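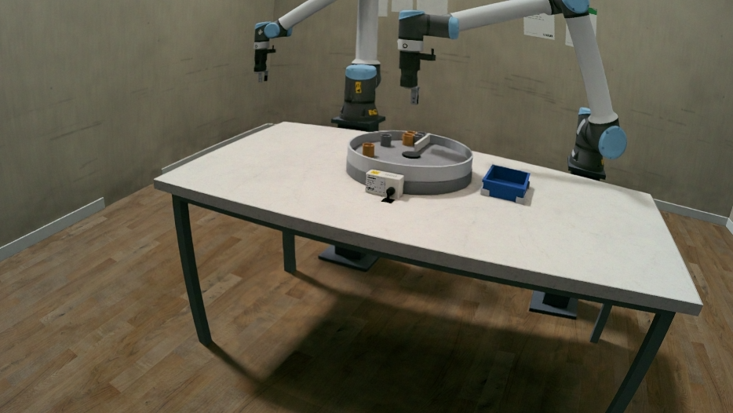 4.3 シミュレーション環境でのデモ収集

本節では、双腕セルで部品仕分けの手本データを記録する手順を説明します。Sundaramの起動と操作デバイスの接続(4.2節)を済ませてから始めてください。

1. 「シーン」メニューから双腕テーブルを読み込みます。
2. 両アームを初期姿勢に戻します。グリッパは下向きになります。
3. 「配置を乱数化」を押し、丸トレイ内の部品の位置を変えます。青い容器の位置は固定のままにします。
4. 記録ボタンを押し、部品を一つずつ青い容器へ移します。
5. 終わったら両アームを初期姿勢に戻し、記録を停止します。
6. 結果を「成功」「失敗」「破棄」から選び、保存します。

注記:1エピソードの上限は30秒です。超過分は自動で「破棄」になります。

注記:学習を始めるには、成功エピソードが200件以上必要です。付属の基準データセットには1,163件が入っています。

注意:記録中に視点を切り替えないでください。画像と関節角の時刻がずれ、そのエピソードは学習に使えません。

注意:左右のアームを同時にトレイの上へ入れないでください。干渉を検出すると記録が中断されます。

保存先を変更する場合は4.5節を参照してください。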